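Subject: Re: [lakent-users] wrist view and head view do not agree after replay

Hello all, hello Tolera,

Thank you for the quick answer, and sorry that mine took so long. I wanted to run everything again on a clean checkout before I write. First, two renders from the replay, one from a wrist camera and one from the head camera:

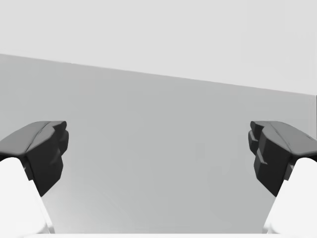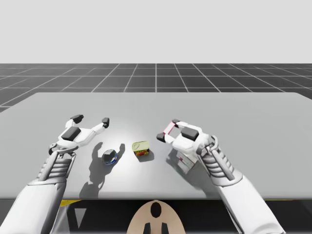
I quote your message here so that the others can follow:

> On the January release, Tolera Wubshet wrote:
>
> Rocío, before you look for a bug in the renderer, please check three
> things.
>
> 1. Do you replay joint targets or joint states? The recorder writes
> both, and the default in Jurnia is targets. With a stiff controller
> you will not see a difference. With the soft gains in the tabletop
> config you will see a lot.
>
> 2. Is the wrist camera attached to the last link, or to the gripper
> base? There was a change in the order of the fixed joints, and old
> config files are still read without a warning.
>
> 3. How many physics steps do you run between two renders? If the two
> cameras are rendered in different callbacks they can be one step
> apart, or more.
>
> I would bet on number 3, but number 1 is the easiest to test.
>
> Tolera

About your point 1. You are right that I was replaying targets. I changed it to states and the arms now follow the recording much better, but the disagreement between the cameras did not go away. I measured it in this way: I take the pose of the wrist camera from the simulator, I project the two fingertip points into the head view, and I compare with the segmentation mask. With targets the mean error was 80 pixels in the worst episode. With states it is less, but it is still far too much for the training of our grasp detector, which uses both views together.

About your point 2. I printed the full link tree and the camera is attached to the gripper base, as it should be. However, it is true that the old config is read without a warning. I tried it with a file from the Maldonado branch and the camera was silently rotated. I think this deserves its own ticket. A line in the log would be enough.

About your point 3. Here you win the bet. In my script the head camera is rendered in the post-step callback, but the wrist cameras are rendered when the observation is requested. Between these two moments the controller has already written the next command, and sometimes the physics has moved forward too. I added the simulation time to each image header and went through one complete recording. It has 2,053 pairs of images, and in 766 of them the two time stamps were different. The difference was never constant, and for this reason I could not correct it afterwards with a simple offset.

My workaround for the moment is the following:

```
sim.step(n_substeps)
sim.pause()
snapshot = sim.get_state()
for cam in cameras:
 cam.render(snapshot)
sim.resume()
```

All cameras read the same snapshot, so they cannot drift. The price is speed. The copy of the state is not expensive, but the pause forces the renderer to wait, and I lose the overlap between physics and rendering. For a single episode it is no problem. For the full set, which has up to 4,000 episodes, it means that I leave the machine working for the night and a good part of the next morning.

I have three questions that remain:

- Is there a supported way to take a snapshot without the pause? I see a function `peek_state` in the header files, but it is not documented and I do not know if it is safe to call it from another thread.

- Contacts. When I restore a snapshot with small objects between the fingers, the contact forces in the first step are sometimes very high and the object jumps. Should I save the solver warm-start values too? I did not find them in the state structure. I could run a few steps with the gravity off, but this feels like a dirty solution and I would prefer to avoid it.

- Does the planner use the same state as the renderer? In Jitcombe we had a case where the planner saw the scene one step late and refused a path because of a collision that was not there any more. I did not connect the two problems until this week, but now I suspect that they have the same cause.

If it is useful, I can prepare a small patch for the example scripts, with the time stamp in the header and an assertion that all cameras agree. I think many people copy from these scripts, as I did. I would make the assertion optional, because somebody may want different camera rates on purpose.

One small thing for the documentation: the page about observations says that images are "taken at the end of the step". For the wrist cameras this is only correct if you request the observation immediately after the step. Maybe one sentence more on that page would help.

Please tell me if you prefer the patch against the main branch or against the release.

Best regards,
Rocío Lozano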